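Print this page | E-mail this page

Predden Commissary Kitchens
Joint Staff and Management Meeting on Automation
Minutes, 14 Jan 2023

Minutes taken by Gorazd Stojanović, dish and tray room, for the staff side. Management has seen them and asked for two changes. I made one.

1. Minutes of the last meeting

Accepted, with one correction. The earlier minutes said staff "welcomed" the tray room project. Staff had asked when it would start. The word is now "noted."

2. Where the project stands

Management reported that Folladetti, the supplier, is still working on plate handling and that the first arms are due on our floor in March. The plan has not changed since the fall: two arms at the clean end of the line, sorting and stacking what comes off the belt, with one person feeding and one person checking. At present that end has four people on it at lunch.

The staff side asked what the other two will be doing. Management said they would be "freed up for service." We asked whether service has openings. It does not at the moment. Management said the word "redeployed" would be used in the letter and that no hours would be lost before summer. We asked for that in writing and were told it would be looked into.

3. Throughput figures

Management handed out a sheet from Folladetti. It gives 4000 pieces per shift as the target for the pair of arms. Our own count sheets from the busiest site, Prilla, show 1435 pieces at the clean end over one lunch, done by hand. I pointed out that a shift and a lunch are different lengths and that the supplier's sheet does not say how long its shift is. Management did not know either. A question has been sent.

The sheet also does not say what counts as a piece. If a fork is a piece, the figure tells us very little. 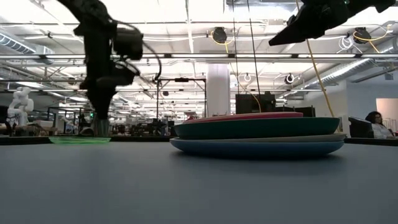
4. What the arms will be asked to handle

The staff side's main worry is mixed ware. Since we took on the Kiều contract we have had several plate sizes and colors coming down one belt, and most of the skill at the clean end is in telling which plates will sit together and which will slide. People do it without looking. Folladetti's setup has the same kind of problem on the table: the blue plate on the bottom is a wide one, the beige one above it sits a little tilted, and the small pinkish-red plate on top is off to the left of the rest. A person at our end would square that up in passing. Management's view is that the arms do not need to be neat, only steady. Our view is that a leaning stack of four is fine and a leaning stack of 20 goes on the floor, and then somebody with a broom has a new job — which is not in the plan either.

Management asked that it be recorded that the supplier considers stacking "well within scope." So recorded.

We also asked about see-through plates, like the bright green one over on the left. Kiều sends us clear ones, and steam makes them hard to see even for us. Management will ask whether the arms have been tried with steam.

5. Space and safety

The clean end is narrow. Staff want to know where the checker stands when both arms are moving, and who is allowed to stop them. Management said anyone can press the stop. We asked whether anyone who presses it will have to explain the lost minutes to a supervisor. After some discussion it was agreed that stops will not be logged by name for the first three months. This was the most useful ten minutes of the meeting.

6. Training

Two days of training are offered for those who stay at the clean end. There are 49 people on the tray room roster across all sites and eight training places. Management will pick. The staff side objected and asked for seniority to count. Not settled.

Pay for the checking job was raised. Management sees it as the same grade. We see it as a job where you answer for a machine's mistakes as well as your own, and we will raise it again.

7. Any other business

The dryer at Prilla is still leaking. This has been on the agenda longer than the robots have.

8. Actions

Management: written statement on hours; length of the supplier's shift and meaning of "piece"; steam question.
Staff side: list of ware in use at each site, with sizes.
Both: draft rule on stops, to be posted by the time clock.

Next meeting before the arms arrive, date to be set by management.

Print this page | E-mail this page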